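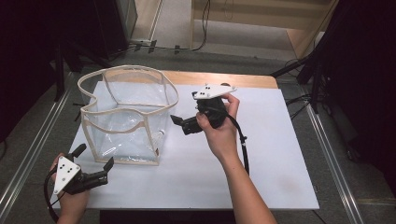

Handling clear bags and boxes with hand-held grippers: good practice

Tobiloba Anozie
Last revised Tue 14 November

These rules apply to anyone recording two-handed work with hand-held grippers at the Trullness bench. They cover clear, soft-sided storage items: film bags with fabric edging, zip covers, garment boxes and the like. Rigid tubs have their own page. If you have only worked with cardboard or cloth before, read the whole of this page first, as clear film behaves differently and most rejected takes in October were film.

Before you start

Wipe the board. Smudges are allowed, crumbs and tape ends are not. The board must lie flat and must not rock when you lean on it.

Take off watches, rings and bracelets and push your sleeves above the elbow. Loose cuffs catch on the jaws.

Check both cables. Each one should have enough slack for you to reach the far edge of the board without a tug, but should not lie across the area you are working in. Loop the spare length back along your forearm or off to the side. Do not tape it to your skin.

Look at the marker plates. All dots must be clean and uncovered. If a plate has come loose, stop and refit it before recording. A plate that moves during a take spoils the whole take, including the part before it moved.

Open and close each gripper fully, 8 times, with nothing in the jaws. If it sticks or clicks, swap it and write the fault in the Marino log.

Setting out the item

Place the item on the board with its opening facing the way the task card says. If the card says nothing, the opening faces up. Do not smooth the film flat or pull the rim straight unless the card asks for it. We want the item as it would be found in a cupboard. 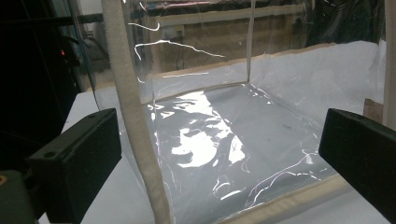
Hold film items by the edging wherever you can. The edging gives the jaws something to close on, and it shows up far better on the gripper cameras than the film does. Where you have to grip bare film, take a fold of it and close slowly. Never pinch a single layer and pull, as it will stretch and then tear.

Keep the jaws level with each other when you are working on both sides of an item. Bring them in from the sides at a steady speed and stop before contact, then close.

Glare

Clear film will always throw some light back. Bright patches are accepted as long as at least one edge of the item can be made out in each gripper view. If you lose every edge, turn the item a little and start the take again. Do not move the lamps. Their positions are set under Bredel rule 209 and other benches depend on them.
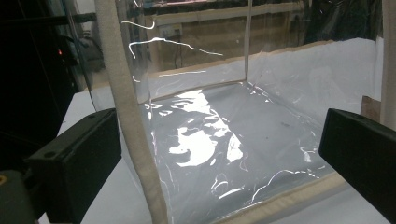
Keep your own head still while the jaws are closing. Small turns are fine between grips. If you need to look away from the bench, open both grippers first and rest them on the board.

Length of takes

No take should run longer than 900 seconds. Rest both hands after every 40 minutes of work, even if you feel fine. Put the grippers down fully when you rest and do not hold them in your lap.

When to stop at once

Stop if a cable goes tight, if film wraps round a jaw, or if the item slides off the board. Say "stop" aloud, open both grippers and let go of the handles before you free anything. Fingers do not go between the jaws while a gripper is connected.

Afterwards

Mark the take as good, doubtful or bad in Skeson. Use "doubtful" freely. A torn item goes in the waste and is noted by item number. Creased items go back on the shelf as they are.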